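Moving week, sort of

30 September 2020

Quick one because the kettle is in a box somewhere and I can't think properly without it. We're in. Badthorpe is behind us, Prastmont is the new postcode, and I've slept on a mattress on the floor for six nights and my back knows all about it.

So. The move. Booked the van in July, felt very smug. Then the firm rang the week before to say they'd got us down for the wrong day, could we go a day earlier, and could we be ready by 7. Said yes. Should of said no. Was up till gone two wrapping glasses in old newspapers and socks.

Arūnas Ots from two doors down came and helped carry, bless him, and wouldn't take anything except the garden chairs we didn't want anyway. He got the wardrobe down the stairs by taking the bannister off. Put it back on after. You wouldn't know.

What I got wrong

Labels. I wrote KITCHEN on 19 boxes. Nineteen. Which is no help at all when you want a tin opener. One of them turned out to be mostly shoes. Next time (there is no next time) I'm writing what's in the thing on the side AND the top, becuase they get stacked and then you can't see the top.

Also the freezer. You're supposed to leave it standing a good while before you switch it on and I'd bought a big shop on the way. We ate a lot of fish fingers that night.

Also also, meter readings. Took a photo of the gas one, forgot the electric, had to drive back to Badthorpe and ask the new people if I could look in their cupboard. They were very nice about it. They've already painted the hall.

What went alright

The bedding bag. Best tip I was given, from my sister: one bag with sheets, pillows, towels, loo roll, phone chargers, and it goes in the car with you and not on the van. Did that. Felt like a proper adult for ten minutes.

Doing the table first, too. Everything else can be a tip but if there's one clear-ish spot to put your tea down you can cope. Ours is the light wood one, and we've been eating off black plates on the black tray because those were at the top of the first box I opened.

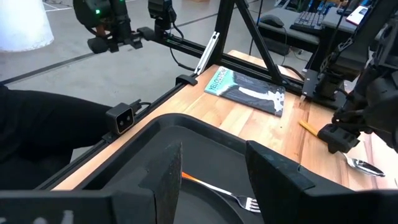 Money, since people asked

Van and two men, £348. I'd budgeted less. It went up because of the stairs, which I'd told them about, and I've kept the email. Boxes were free, from the shop at the end of the road, though half of them smelled of onions and now so do the jumpers. Tape: bought far too much. If anyone local wants 12 rolls of brown tape give me a shout.

Still to do

Broadband. Engineer window is "between 8 and 6", so that's a whole day gone. Doctors. Tell the bank, again, they sent the letter confirming our new address to the old address. Curtains for the front room, the windows are a daft size and nothing fits. Find the kettle.

The cat has come out from behind the boiler, finaly, and is sat on the one box I need to get into. Neighbours on the left have said hello. Neighbours on the right have a drum kit.

Right, someone's at the door. More when there's internet that isn't my phone.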